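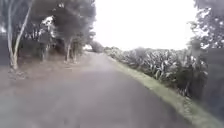 I have driven a small wheeled robot by remote control for most of one year, and I want to defend an opinion which some of my colleagues find old-fashioned. The opinion is that the person who shows the robot how to drive must be chosen, trained and paid as a teacher. At present, in most projects that I know, this person is whoever has a free afternoon.

Our project is called Pamard. The purpose is simple to say. A low vehicle should carry tools and sacks along the service roads at Arnton, where the people who look after the grounds must walk long distances. We do not write rules for the steering. A person holds the controller and looks at the view from the front camera on a screen, and the computer stores what the camera saw together with what the hands did. Later a model is trained to do with the same view what the hands did. We have stored 1094 drives in this way, and I made a large part of them.

When I started, I believed that a road is an easy subject. Many of the roads at Arnton have no painted lines and very little traffic. You go forward and keep away from the edges. But an edge is a more difficult thing than I thought. On a road with a clean border of grass, any person will show the same behavior, because everybody sees where the asphalt finishes. On a road where bare dirt comes slowly into the asphalt, without a curb, each driver has a private idea of where the road ends. One driver stays a full meter inside. Another puts two wheels on the dirt and does not feel that he has left the road at all. Both are reasonable. The model receives both, and it learns to be undecided, which in a vehicle looks like a slow wandering from side to side.

In September we made a comparison that changed my thinking. We trained one model with 100 drives from many people, who had received only the instruction "drive normally". We trained a second model with 27 drives from two people who had first walked the road together and agreed on some matters. They agreed how far from the dirt side to stay, how early to start a bend, and what to do in the shade. The second model was better on our test road. I do not claim that this is science. It was one road and one season, and the weather was kind to us. But I have not been able to look at the big number on our progress chart with the same respect after that.

The usual answer to my complaint is that more data will repair everything. If you have enough drivers, the argument says, their private habits will cancel each other and a good average will remain. I have two difficulties with this. First, the average of two good decisions can be a bad decision. If half of the drivers pass a branch on the left and half pass on the right, the average goes over the branch. There are methods to treat this problem, I know, and we use one of them, but they help less than their authors hope when the disagreement is small and constant, as it is with an unclear edge. Second, habits do not always cancel. Almost all new drivers look too near. They watch the piece of road directly before the wheels and correct all the time, left, right, left. This mistake is shared by everyone in the beginning, so if most of your data comes from beginners, you will have a robot which drives like a beginner for its whole life.

A good teacher of this work looks far. On a straight road between trees, the best place for the eyes is the point where the two edges come together. If you hold this point steady on the screen, the hands become quiet by themselves. It took me some weeks to learn this, and I learned it alone. I think that it could be taught in one morning.

There is another skill, and it is against the nature of a careful person. You must show how to recover from errors. When I drive well, the robot is always in the middle and the model never sees what the world looks like from a bad position. Then, the first time it slips toward the hedge, it has no idea what is expected. So somebody has to go deliberately to a bad place, with the recording stopped, then start the recording and show the way back. I dislike to do it. It feels like bad work, and on the charts it is a short drive which counts for little. At Tanska, the company where I worked before, we had a rule that every collection day must contain 21 of these recoveries, and people made them very fast after lunch in order to be free of them. You could see in the data that they were all the same movement, a strong turn and then straight. The rule was correct and the result was poor. A number was requested, and a number was given.

I should be fair to the opposite side. It is expensive to train people, and the young engineers who have been hired to build models do not want to hear that the controller is half of their job. There is also a risk in my proposal. If only two people teach, the robot takes their errors together with their skill, and a vehicle that has learned from me will certainly be too shy near dark bushes, because I am. Some variety is necessary. What I ask is that the variety should be on purpose: different light, different roads, different starting positions, and only a few hands that have agreed what good driving is. A language school also has several teachers, but it gives them the same book.

We have a file called the Khurana list, named after the tool we use for looking at old drives, in which a driver can mark a recording as not worth teaching. For a long time it was nearly empty. I think people were ashamed, or they thought that to throw away a recording was to throw away a paid hour. I have begun to put my own drives in it - first the ones in which I was tired, then the ones in which I was talking with someone while I drove. My count of accepted drives has become smaller, and in the last meeting I had to explain this.

I would like to see a different column in the chart. Beside the number of drives it could say who made them, how long this person has practiced, and on which agreement about the edges. Until we have it, I will continue to walk each new road on foot before I take the controller, and to ask the other driver to walk with me.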